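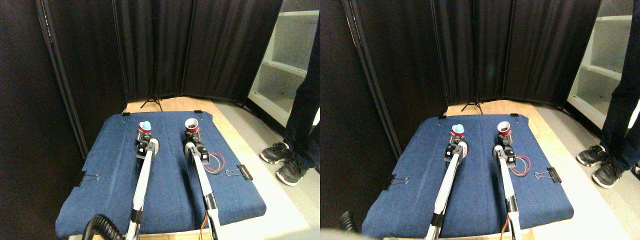
December, teleop notes, ball + cups

Task for the Wiken set: two arms, two red cups, one light blue ball. Move the ball from the left cup to the right cup, both arms driven from the leaders. Goal is 30 clean demos before we train anything.

Setup
– denim pad on the table, binder clips at the sides and far edge. Check clips before each block, pad creeps toward the back.
– cups near the far edge, one per arm. Vary the spacing a bit between demos, don't be neat about it.
– leader gains same as the Merico run. Left gripper close limit backed off to 22, it was squeezing the cup out of round.
– recording at 20 Hz. Tried 30, got dropped packets on the left bus, went back.

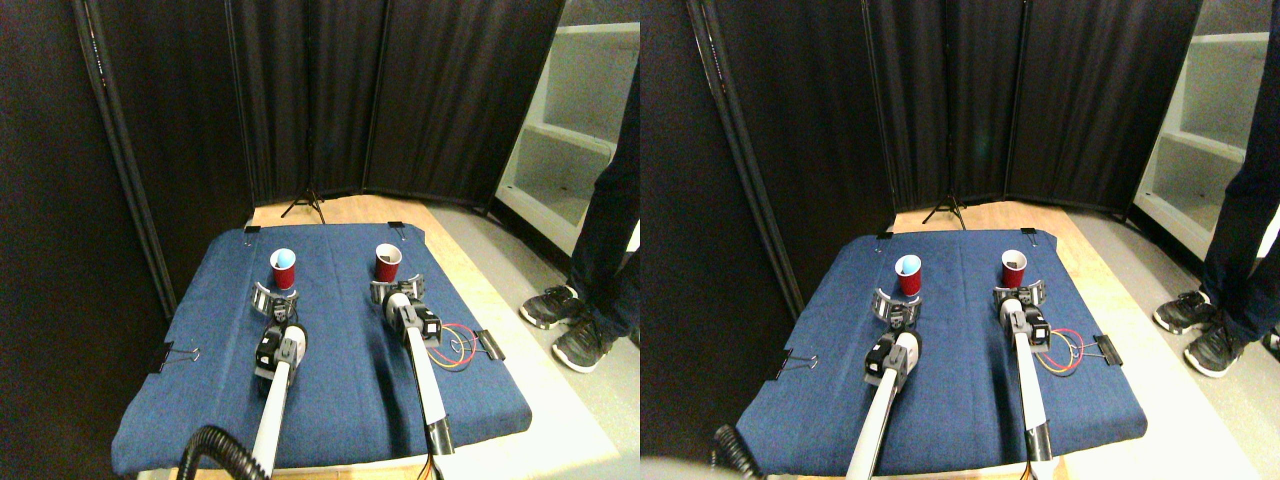

Both grippers up at the cups, one arm on each.

Went through the pick with Urmas Adomaitis. He drives much slower than me and his trajectories look better on the plots, less jitter at the wrist. My demos have a habit of pausing just before the close. Policy will learn the pause. Redo those, all of them, don't try to trim.

Things to stick to when driving:
– one approach direction per arm. No fancy reaching around.
– left arm does the ball, right arm minds its cup. If you swap roles halfway, bin the demo.
– if the ball drops on the pad, keep recording and recover. We want some recoveries, labeled as such (column 4 in the sheet).
– hands off the leaders before you hit stop, othewise there is a twitch in the last frames.

Loose wires by the right gripper still bug me. Need a tie or some sleeve before the next long session – they loop out onto the pad and will end up under the fingers sooner or later.

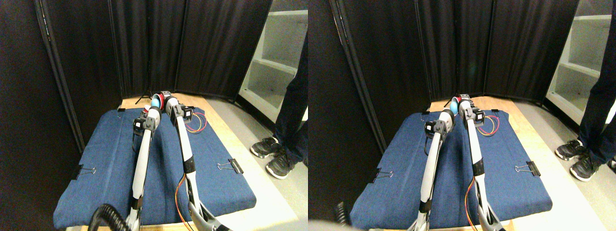
Handoff zone is where most of my bad ones come from. Grippers get close together and depth is hard to judge from the driving seat. Urmas brings the right one in first, parks it, then moves only the left. Copying that from now on. Slower but fewer bumps.

Timeout per demo set to 400 steps. Tight for recoveries, may need to raise it just for thsoe.

To do: re-zero left wrist, rename the Flelora folder so it stops getting picked up by the loader, ask Urmas for his gain file.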